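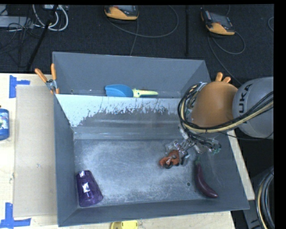
Minutes of the sorting room meeting, August

Present: Funmilayo Edet (chair), Graham Lockwood (minutes), Parsons, Justard
Apologies: Gilow

1. Previous minutes
Accepted with one correction. Item 4 should read "rear trough", not "rear tray".

2. Condition of the gray bin
G. Lockwood reported on wear. The whitish coating on the slanted panel is ragged along its edges and streaked, with darker scuffed metal showing lower down. The floor of the main compartment is scratched and has cloudy patches. Parsons asked if the panel could be recoated in place. G. Lockwood said it would have to come out, and the bin would be out of use for 3 days. Agreed to leave the panel until the next break in the schedule. The small round hole in the floor stays open for now. Nothing small enough to fall through is to be added to the set.

3. Contents
The present mix was reviewed: toy scoop, purple cup, eggplant, orange-red toy vehicle. Justard noted that the scoop, when it lies in the rear trough against the back wall, is partly hidden by the top edge of the panel and is easy to miss when the bin is emptied. The trough will be checked first at each clear-out. F. Edet asked that the translucent cup be kept, as the set has no other clear plastic. Agreed.

4. Storage
The Wornen shelving has been delivered. It takes 35 boxes, labels facing out. Parsons to move the spare toys by the end of the month. Items without a label go back to G. Lockwood.

5. Supplies
Label stock is down to one roll. Order for 100 approved. Justard asked for a softer cleaning pad for the bin floor. Approved, one pack, to be tried on the front wall before general use.

6. Any other business
The tabletop is to be wiped before the bin is put back on it. Door code unchanged.

Actions
Lockwood: price for recoating the panel
Parsons: shelving, spare toys
Justard: labels, cleaning pads

Meeting closed at 4 p.m.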